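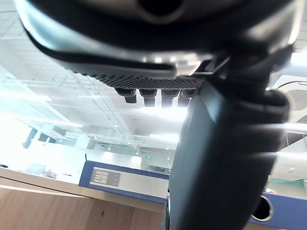 Underside of the housing, mesh strip and pads. October.

Humidity logger check, continued

Started 9:10. Two loggers (Gerstead, old type) disagree by more than I can put down to placement. Asanka Abeysekara had them side by side on the Cilthorpe job and the gap was the same there, so it follows the instruments. Plan is a two-point check over saturated salts, sodium chloride for the high point and magnesium chloride for the low.

Jars are the 600 mL wide-mouth ones with the rubber seals. Salt goes in first, then water a little at a time until it looks like wet sand. There has to be undissolved salt at the end of the run or the reading means nothing. The last sodium chloride jar was made too thin and had gone clear by the time Habibur opened it. That run is struck out on the previous page.

Logger sits on a plastic stand above the slurry, no contact. Seal greased lightly. Jar goes inside a foam box to slow down temperature swings. A degree of difference between slurry and sensor is worth a few percent RH at the high end, which is the same size as the fault I am looking for.

Set-up sheet from Pramanik says to wait until the reading is flat. It does not say what flat is. Using: no change beyond the last displayed digit over 40 minutes.

Storage. Wood cabinet with the one shelf, blue file box on the upper level. Paper records go in a box, no loose sheets.
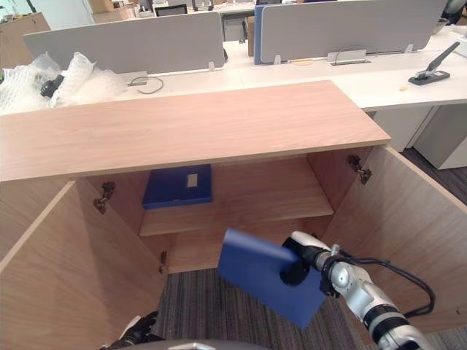 Run 1, sodium chloride

Target 75.3 % RH at 25 C. Logger A settled at 74.6, logger B at 78.9. Both climbed smoothly, no steps. B was slower by a wide margin. Slow and high together looks like a contaminated sensor to me, but I have only the one run to go on. Opened the jar, crystals still present, slurry OK.

Run 2, magnesium chloride

Target 32.8. A at 33.1. B at 35.0 and still drifting when I stopped it. Should have let it go longer. Memory on B is set to 2000 points and it was overwriting the early part of the curve, so the first section is lost. Interval changed from 10 s to 60 s for the next one.

Offset on B is therefore not constant: 3.6 at the high point, 2.2 at the low. A single correction number will not do.
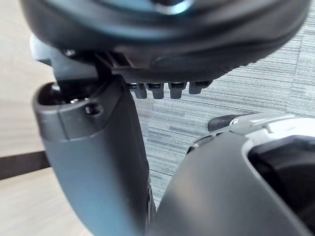
A straight-line fit through both points is possible, but with two points it will always look perfect. Need a third salt in between. Magnesium nitrate would give 52.9 and Hekham lists it. Ordered one bottle.

Cilthorpe data: use A only for now. B's columns stay in the file but are flagged.

To do
Repeat the low point on B, overnight.
New seal for jar 3, the old one has a nick.
Ask Habibur Samarakoon whether B was ever near the varnish work.
Jar labels need the salt name and the date made up.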